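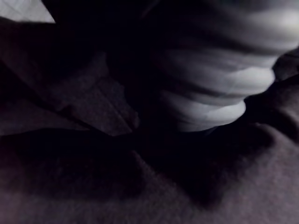 Gathered dark grey fabric, close up.

Local Powers and Public Behaviour
Notes for session 2: who gets to make the rule?

Last time I rambled on about where bylaws come from, so I'll keep the recap short. A town council can only make rules about the things it has been given power over. If the power isn't there, the rule falls, however popular it was on the night. Keep that in your head, as most of what follows hangs off it.

Our case this session is the Prestden busking bylaw. Prestden is a smallish market town with one decent square, and for years the square was a free-for-all: fiddles, a man with a hurdy-gurdy, somebody's very loud amplifier. In September the council voted 33 to 26 to bring in permits. You had to apply in writing, you could play for two hours at most, and amplifiers were banned outright near the old market hall.

Now, the bit I find really interesting (and I do bang on about this, sorry) is where the council said its power came from. They pointed to a market charter of 1777, which let the town "keep good order among those who cry, sing or sell". Lovely phrase! But does it cover a student with a guitar who isn't selling anything? Have a proper think about that before the seminar. Is an open guitar case a kind of selling? I've changed my mind on it more than once.

Two buskers took the council to court, Trinidad Sebastian and Yareli Arellano. They ran quite different arguments and people always muddle them in essays, so:

Sebastian said the council had no power to do this at all. The charter was about traders, she wasn't a trader, end of story. If she's right the whole bylaw goes.

Arellano accepted there might be a power but said it had been used badly. The permit form had a box asking what "kind and quality" of music you played, and a clerk could turn you down on the strength of it. No reasons given, no appeal. Her point was that a rule about noise had turned into a rule about taste.

You can see why the second argument is easier for a judge to like. It lets the court strike out one box on one form and leave everything else standing. Courts are often glad of a small answer — it keeps them out of the council's way. The first one asks for a lot more.

Please read the Salazar chapter on implied powers before we meet. It's heavy going in the middle and you can skim the part on drainage boards. If you get stuck, the short piece by Zenitz covers the same ground in plainer words, though I think he's too kind to councils.

For the seminar, come with a page of notes on either side of the Arellano argument. Don't write out the facts again, I know the facts. I want to hear how you'd redraft that form so it survives, and what you'd do about the amplifiers.

Questions to me by email or at my office hour, which has moved to 2 pm.

Plorel College, Local Government Studies | Contact the department | © Plorel College | Back to top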